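Category: Workshop Tips / Student Clubs

Folding clothes with hand-held grippers: tips from our club

In our robotics club at Huststead we have worked since September on one task, the folding of clothes. We do it with two hand-held grippers, and the recordings are later used to train the arm in the workshop, which we call Ratport. Many new members ask me the same things, so I write my tips down in one place. Some of them I learned from Piyumi Miah, who was in the club before me and is much more patient than I am.

Before you begin

Clean the fingers with a damp cloth and let them dry. Dust from the workshop makes the plastic slippery, and then thin cotton slides away from you. Do not use oil on the finger joints. We did this once and had a spot on a good blouse, which needed dish soap and two washes to come out.

Check the screws every week. A quarter turn is enough. If you tighten too much, the trigger becomes heavy and your hand is tired after ten minutes.

Charge both grippers the evening before. I write the battery level on a piece of tape on the case, and below 95 percent I do not take it home with me.

Preparing the clothes

Sort first by thickness. Start with T-shirts and pillowcases, then light blouses, and leave jeans and sweaters for the end of the month. Close all zippers. Empty the pockets – a coin in the washing machine is bad, but a coin between the fingers is also bad.

Wash new clothes one time before you practice with them. The finish from the store makes the fabric stiff, and it behaves in another way later.

Choosing the surface

A table is easy, because the cloth lies flat and you can slide a finger under the hem. A bed is harder. The blanket gives way under the pressure, and often you pick up the blanket together with the shirt. I advise to learn on the table and change to the bed after two weeks. 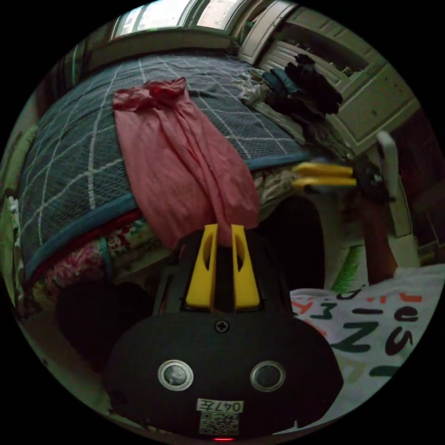
Take the hem with only the tips of the fingers, and come in low from the side. If you push from above, you press the garment down into the bedding and you get a big fold in your grip. With two people, agree before who pulls and who holds. The one who holds should not move until the other says "ready".

Pull the wrinkles out slowly, from the middle to the edge. When the fabric resists, open the gripper and take it again. Four short tries are better than one strong pull, and the seams will last longer.

Keeping the recordings in order

Our teacher, Mr. Siriwardena, wants 1000 good folds before the spring meeting with the Clodberg club. Bad folds we keep also, but in a separate folder. Write the kind of garment and the surface in the notebook on the same day. After the weekend you will not remember it.

When you finish, wipe the grippers again and put them in the case with the fingers open. Closed fingers press on the spring the whole night. The key for the case hangs now next to the sink, not in the drawer.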